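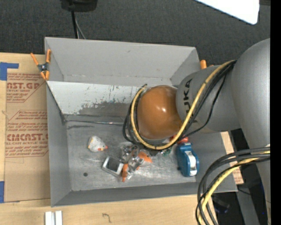 Looking After Printed Signs and Banners in a Small Workshop

A sign out the front is often the only advertising a small workshop pays for, so it makes sense to keep it clean and readable. These tips apply to most printed vinyl banners, corflute boards and painted panels.

Washing a banner

Lay the banner face up on a clean floor or an old sheet. Mix a small squirt of dishwashing liquid into 8 litres of lukewarm water and wipe with a soft cloth, working from the centre out. Rinse with a garden hose. Keep the pressure washer away from it, as it can lift the ink along the hems.

Grease marks usually come off with a second wash. Test any stronger cleaner on a corner first – methylated spirits will take the colour off some prints.

Storing it

Roll banners with the printed side facing out, around a cardboard tube at least 80 mm across. Folding leaves creases that show up for weeks after the banner is hung again. Make sure it is fully dry, or mould will start in the hems.

Corflute boards should be stored flat or standing straight up. If they lean against a wall over summer they will bow.

Hanging it

Use every eyelet, even if four look like enough. Bungee ties are better than rope in a windy spot because they give a little in a gust. The banner on the side fence at our Harkville shop lasted one winter on rope and is now into its third on bungees.

Check with your local council before putting a sign on a verge or footpath. The rules differ from town to town, and a permit may be needed.

Touching up a painted panel

Scrape off anything loose, sand lightly with 200 grit paper and wipe away the dust. Put on two thin coats of exterior enamel and leave it overnight between coats. Write the colour code on the back of the panel in pencil for next time.

When to reprint

If the phone number can't be read from across the road, order a new one. Ask the printer to keep your artwork on file, and keep a copy yourself.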